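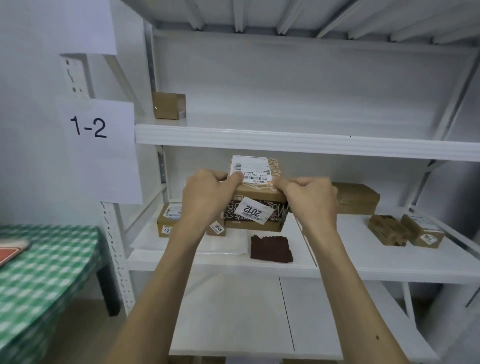 Gegen das Etikett als Ersatz für Ordnung

Von Tiago Fonseca

In kleinen Lagern hält sich die Auffassung, ein Karton sei auffindbar, sobald eine Nummer auf ihm steht. Ich halte das für falsch und habe es in den Jahren, in denen ich Handlager für Betriebe wie Wulico und Doden eingerichtet habe, nur selten bestätigt gefunden. Eine Nummer identifiziert den Karton. Über seinen Platz sagt sie nichts, solange der Platz keine eigene Nummer trägt.

Der Unterschied klingt banal, wird aber in der Praxis ständig verwischt. Auf einem Regalboden mit gebrauchten Versandkartons finden sich in der Regel mindestens zwei Kennzeichnungssysteme nebeneinander: das Versandetikett mit Barcode, das zum Transport gehört, und das kleine Schild, das der Betrieb selbst angebracht hat. Steht auf dem Versandetikett »507 PB02« und auf dem Schildchen eines anderen Kartons »507«, muss der Suchende wissen, welche der beiden Angaben gilt. Wer das Lager eingerichtet hat, weiß es. Die Urlaubsvertretung weiß es nicht.

Dazu kommt das Schild selbst. Auf Karton haften die meisten Papieretiketten ordentlich, auf bedruckten oder beschichteten Flächen deutlich schlechter. Eine halb abgelöste »2012«, die kopfüber an der Vorderseite hängt, lässt sich noch lesen. Bei Ziffernfolgen aus 0, 1, 6, 8 und 9 ist das gefährlicher, als es aussieht: Aus 1608 wird gedreht 8091, und beide Nummern können im Bestand vorkommen. Ich empfehle deshalb einen Strich unter der Nummer oder einen Buchstaben davor. Der Aufwand ist gering.

Der zweite Punkt betrifft das Stapeln. Leonor Morais, mit der ich das Lager in Jesarholm geplant habe, vertritt die Ansicht, drei Kartons übereinander seien bei leichter Ware unbedenklich. Statisch hat sie recht. Mich stört der Zugriff. Wer an den untersten Karton will, hebt zwei andere ab, stellt sie irgendwo hin -- meist auf den nächsten freien Boden -- und stellt sie in anderer Reihenfolge zurück. Nach einigen Wochen liegt vorn, was zuletzt gebraucht wurde, und hinten steht, was niemand mehr vermutet. Ein Karton in zweiter Reihe, dessen Schild nur von der Seite zu lesen ist, gilt bei der Inventur schnell als Fehlbestand.

Bemerkenswert ist, dass dabei oft Platz vorhanden wäre. Man sieht regelmäßig Regale, in denen der mittlere Boden voll steht, der darunter leer ist und auf dem oberen ein einzelner kleiner Karton am Pfosten lehnt. Der mittlere Boden liegt eben bequem. Lochpfosten erlauben es, die Böden in kleinen Schritten zu versetzen, und trotzdem bleiben sie jahrelang dort, wo der Monteur sie eingehängt hat. In Jesarholm haben wir im Juli die Abstände verringert und je Pfostenfeld einen Boden ergänzt, 26 insgesamt. Gestapelt wird dort seither höchstens zweifach. Für bis zu 3.000 Artikel reicht das aus; eingelagert sind 2.113.

Gegen feste Plätze wird eingewandt, sie verschwendeten Volumen. Das trifft zu. Glória Matos hat mir für das Lager bei Aguiar vorgerechnet, dass 34 Fächer dauerhaft halb leer stünden. Ich bestreite die Rechnung nicht, sie lässt nur die Suchzeit weg.

Lose Beutel und flache Zuschnitte gehören übrigens nicht vor die Kartons. Sie verdecken die Beschriftung und rutschen beim Herausziehen mit. Dafür genügt ein flacher Kasten am Ende der Reihe, mit eigener Platznummer.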